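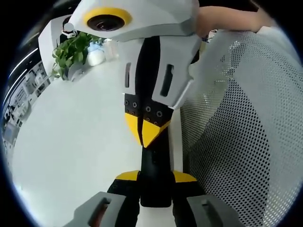 Tiltine Handheld Demonstrations: data card and house rules

Welcome! Tiltine is a set of short tabletop demonstrations recorded with hand-held grippers, and this card covers how they are recorded, checked and named. If you only want to load the data, skip to Layout. If you plan to add to it (please do!), read the rules first, all of them, even the dull ones about screws.

Status
Release 2, March 2018. 134 demonstrations, 9 tasks, 5 operators. The Lorncombe recordings are still being checked and are left out of the counts.

Rules for recording

Before you start
Check every screw on the mounting plates by hand. A plate that shifts by a hair will ruin a whole session, and you won't notice until you try to line up the fingers.
Wipe the lens with a dry cloth. No sprays.
Open and close the fingers fully, twice, and hold them wide open for a moment before the first reach. The loader looks for that opening and uses it to set zero.
Clear the part of the table you'll be working on. Plants, glasses, bottles and chairs in the background are fine and very welcome! We want rooms that look like rooms. Just leave them where they are until the session is over.

While recording
Hold the tool so that both fingers stay in view. Your hand and forearm may show at the side of the housing, but keep them off the lens.
Move at the speed you would use to pass someone a cup. Fast wrist turns blur badly under ceiling lights.
One task per file. If you drop something, keep going and mark the file "drop" in the notes. We love these, they are some of the most useful files in the set.
No faces, no badges, no readable paperwork. Windows are allowed if what you see outside is far away.

After recording
Write the notes the same day.
Never trim a file by hand. Trotar does the trimming and keeps the original, so any cut can be undone.
A second person watches every file from start to end before it goes in. The operator can't be their own checker, and yes, this applies to Ignacio too.

Layout
raw/ untouched files, one folder per session
trimmed/ output from Trotar
notes/ one text file per demonstration, same name as the recording
barroso/ settings for the Barroso finger calibration, with the older values kept for comparison

Known problems
The wide lens bends straight edges, strongly near the rim. Apply the correction before you measure anything. The black ring at the border is normal and should be masked, please don't crop it away.
Notes from the first two sessions use "left" and "right" from the table's side. Everything later uses the operator's side. A fix is planned for July.

Questions and changes
Rule changes go through Ignacio Mateos. Send the old wording, the new wording and at least one file that shows why it matters. Small fixes to this card can go straight in.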